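Why Do Plates Have Edges?

Hi again, curious people! Last month I asked you to send me your best dinner table questions, and I got 459 of them. (My mailbox at Flallbridge was so full that the little door wouldn't shut.) Lots of you asked why peas roll. A few of you asked if you could skip peas forever, and sorry, I can't help with that one. But my favorite came from a reader who wanted to know why plates have that bumpy bit around the outside. So let's talk about plates!

First, try something. Put a spoonful of water on a flat tray and tip the tray a tiny bit. Whoosh, off it goes. Now do the same with a dinner plate. The water runs to the side, bumps into the edge and stops. Gravy does the same thing, and so does soup, if somebody was silly enough to serve you soup on a plate. That edge is called the rim, and the flat part in the middle is called the well. I love that word. It makes dinner sound like something you pull up in a bucket.

Before people had plates like ours, they used all sorts of things. Big leaves are great plates, and people in many parts of the world still eat from them. Banana leaves are huge, they're waterproof, and you don't have to wash them up afterward! In Europe, hundreds of years ago, some people ate off thick slices of old bread called trenchers. The bread soaked up the sauce, and when the meal was over you could eat it, or give it to somebody hungry, or toss it to the dogs. Later on, trenchers were made of wood, and a few of them even had a small hollow in one corner for salt.

So how do you make a plate out of mud? Well, out of clay, which is a very fine and sticky kind of mud. I went to see my friend Giuliana Paucar at her pottery shop, Sikirar, and she let me have a go. You plop a ball of clay on a wheel, the wheel spins, and you press down with wet hands until the ball spreads out flat like a pancake. Then you gently lift the outside with your fingers, and there's your rim! Mine came out looking like a hat somebody had sat on. Giuliana said her first 3 were worse, but I think she was being nice.

Next, the clay has to dry, and that takes days. After that it goes into a kiln, a special oven that gets much, much hotter than the one in your kitchen. Giuliana's kiln goes up to 2,000 degrees Fahrenheit. Your cookies bake at 350, so imagine that! The heat changes the clay for good. Dried clay turns back to mush if you drop it in a bucket of water, but fired clay stays hard, and that's why people who dig up very old towns find so many bits of broken pots. 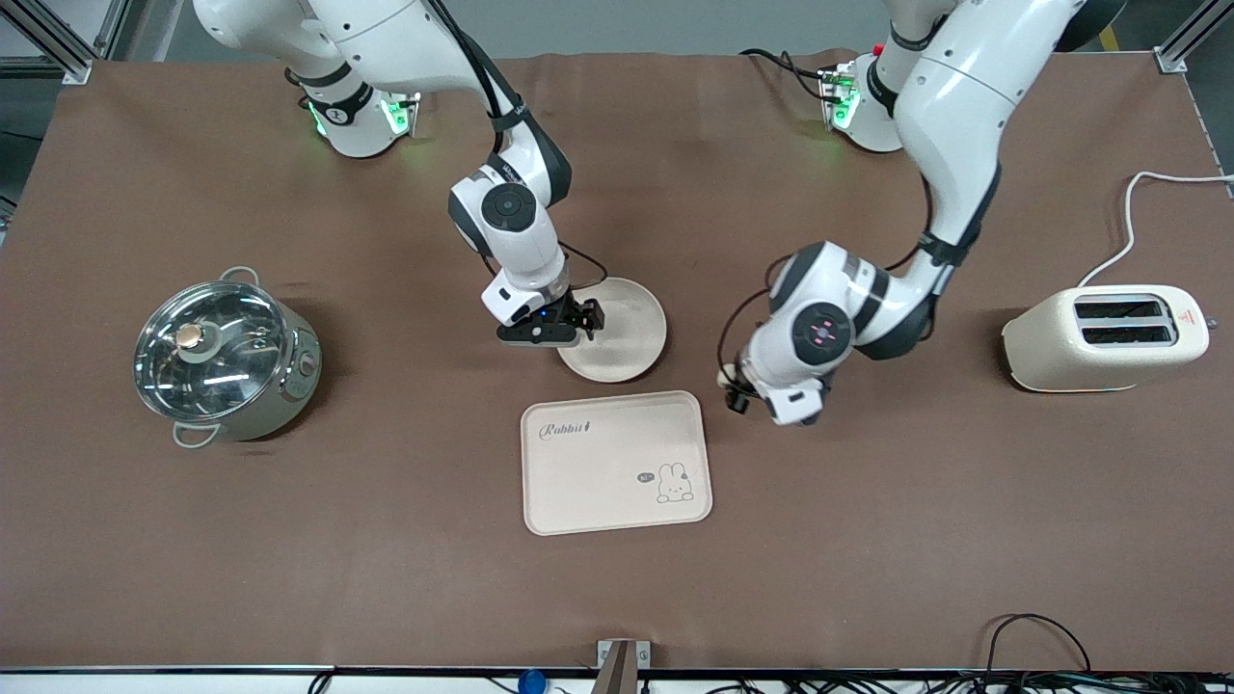 Now, about that rim. It's good for more than catching gravy. It gives you a place to put your thumbs when you carry your dinner, so they don't end up in the mashed potatoes. It also helps make the plate strong. You can test this with a sheet of paper! Hold it by one end and it flops over. Fold up the two long sides to make little walls, hold it again, and it sticks out nice and straight. A bent-up edge makes a thin thing stiffer, and that works for paper, for cookie sheets and for plates too.

And why are most plates round? One reason is the wheel, because a spinning wheel makes round things very easily. Another is that corners are easy to chip. You can find square plates if you look, and my neighbor Gilberto Lozano has one shaped like a fish, with a tail that only fits in the dishwasher sideways.

Want to design your own? Get a paper plate and some crayons, and draw the rim first. Try a pattern that goes all the way around and meets up with itself at the end. (It's trickier than it sounds, so start in pencil!) Then leave the well for something you'd like to find hiding under your spaghetti. Mine has an octopus.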